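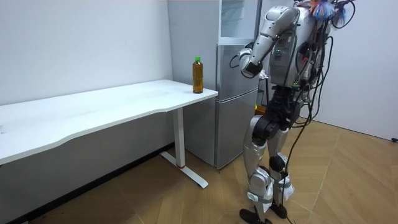

Room 10, desk and refrigerator as currently placed.

August 2022
Trerura building, small room. Notebook p. 396.

Continuing from the furniture notes. Two items open: the desk surface and the refrigerator position. Power and lighting are closed and not repeated.

Refrigerator. Silver unit, back wall, at the right end of the desk. Considered moving it to the opposite corner and decided against. The outlet there shares a breaker with the bench supply next door, and that breaker has tripped twice with the Jindilum oven running. Unit stays where it is.

Door clearance measured from the closed door face to the first obstruction at full swing: nearly 800 mm with the desk pushed left as far as it will go. Acceptable. The shelves slide out without touching the door liner if the door is past the first stop. Before that point the middle shelf catches. Not a fault, but worth knowing if you are loading from the desk side.

Left the unit on the middle setting overnight with a thermometer in a glass of water on the center shelf. Read 5 C in the morning, and again after lunch. The door shelf was 2 degrees warmer, so no reagents in the door. This refrigerator is for drinks and food only in any case. The sample refrigerator is the Akanda one down the hall. A label to that effect is still to be printed.

Leveling: front left foot out one and a half turns. Door now closes by itself from a hand's width open. Compressor noise is lower, though I did not measure it.

Desk. White top, matte, rounded corners, with a shallow concave cutout along the front edge. The cutout is good for sitting and bad for storage - anything put down near the middle of the front edge is closer to the drop than it looks from the chair. Bottles and cups go on the right portion, where the top has its full depth again. The straight length on the left is kept for paper.

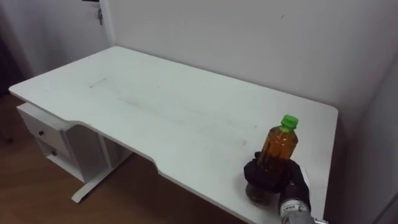
Desk top, right end, with bottle (green cap). Streaks across the middle.

Surface condition. There are faint gray streaks and scuffs running diagonally over the middle of the top, plus one small gray smudge toward the far left. All light in tone. I want to know whether these are deposits or wear in the finish, as the Gatura desks are supposed to be the same model and we may order two more.

Test procedure, so it can be repeated:

1. Dry microfiber cloth, light pressure, one small patch at the left edge of the streaks.
2. Same patch, cloth dampened with water.
3. 300 ml warm water with a few drops of dish soap. Wipe, rinse, dry.
4. Isopropyl alcohol on a cotton swab, on the underside of the top first. Stop if any color comes off.
5. Melamine sponge only if 1 to 4 do nothing, and only on the smudge. It will polish a matte finish and the patch will show under the ceiling light.

Wait 10 minutes between steps and look at the patch from a low angle. Straight down is no use on this top, the marks blend into the white.

Steps 1 and 2 done on the left patch. Dry cloth: no change. Damp cloth: slightly lighter, cloth picked up some gray. That suggests at least part of it is deposit. Steps 3 to 5 not done yet, out of soap.

Drinks. Screw-cap bottles only on this desk, cap on when not drinking. Tea is the one to watch. A ring left overnight on the old desk took two passes with soap, and that top was glossy. No reason to expect a matte one to do better. Tested one drop of cold tea on the underside, wiped after an hour, no mark. Longer exposure still to be tried.

To do:
- soap, and a second microfiber cloth
- label for refrigerator (food and drink only)
- finish steps 3 to 5
- tea drop, overnight, underside
- compare with the Gatura desks when they are out of storage, October at the earliest
- re-check level of the refrigerator after the floor is mopped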